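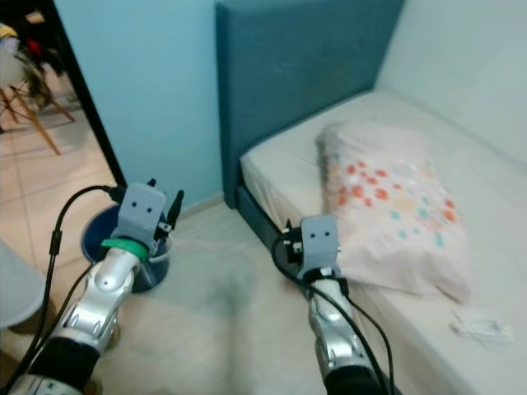 Bedroom, with bucket on the floor near the doorway

Clalier Housing Forum > Policies and Procedures > Move-out cleaning standard for furnished bedrooms

Clalier_Residency_Office
Staff account
The Residency Office invites comments on the revised move-out cleaning standard for furnished bedrooms in the Clalier and Fuvine buildings. The revised text will apply to all agreements ending in June or later. The main provisions are as follows.

Residents are to sweep and damp mop the bedroom floor, wipe the bed frame and the window sill, and remove all personal property before returning the key. Mattresses are to be left uncovered. Walls need not be washed. A cleaning charge of up to $200 may be taken from the deposit where the standard has not been met. Residents will be given five days to respond to a proposed charge.

Comments may be posted in this thread until the end of April.

fuvine_east_resident
Thank you for publishing the text in advance. I would like clarification of the term "damp mop." The floors in the east wing of Fuvine were refinished last year, and the notice given to residents at that time stated that no standing water was to be used on them. A resident who follows the earlier notice could be charged under the new standard, and a resident who follows the new standard could be charged for damage to the finish.

Clalier_Residency_Office
Staff account
The earlier notice remains in effect. A well-wrung mop or a damp cloth is acceptable under both documents. The office will add the words "well wrung" to the final version.

tenant_rep_north
I must register an objection to the amount of the charge. The previous maximum was considerably lower, and no explanation has been offered for the increase. Bedrooms in the north building are small. An experienced cleaner can complete one in under an hour, including the area beneath the bed. A charge of this size should be reserved for rooms requiring extensive work, and the text should say so.

Zelenak_Bldg_Mgmt
I write as a building manager for the Zelenák properties, where a similar standard has been in force for three years. I respectfully disagree with the previous poster. The cost is seldom the cleaning itself. It arises when a room cannot be handed over on schedule and the incoming resident must be placed elsewhere for a night. Our maximum is comparable, and most charges fall well below it.

tenant_rep_north
If the purpose is to recover the cost of a delayed handover, the provision should be titled accordingly. A resident reading "cleaning charge" will reasonably assume that it reflects cleaning. I would also ask whether residents may be present at the inspection. The draft is silent on this point.

gq_stellia
At Stellia, residents are entitled to attend the inspection, and both parties sign the room sheet before the key is returned. This has reduced disputes in my experience, although it does require appointments, and the appointments at the end of the academic year are difficult to obtain. I waited until 6 p.m. for mine and nearly missed my train.

fuvine_east_resident
I support the practice described by gq_stellia. May I also raise the matter of equipment? The supply closet on my floor contains one mop and one bucket for the entire corridor. Many agreements end in the same week. Residents have been known to keep the bucket in their bedrooms overnight in order to be certain of having it in the morning.

Zelenak_Bldg_Mgmt
We addressed this with a sign-out sheet on the closet door. Compliance is uneven.

tenant_rep_north
A sign-out sheet does not increase the number of buckets.

Clalier_Residency_Office
Staff account
The office acknowledges the comments received. Additional mops and buckets will be ordered for each floor before June. The draft will be amended to permit residents to attend the inspection by appointment. The amount of the charge is under review, and a written explanation of how it was set will be posted in this section.

tenant_rep_north
Thank you. I maintain my objection pending receipt of the explanation.

fuvine_east_resident
Will the amended draft be available in the lobby as well as online? Several residents on my floor do not use the forum.

Clalier_Residency_Office
Staff account
Yes. Printed copies will be placed at the front desk of both buildings.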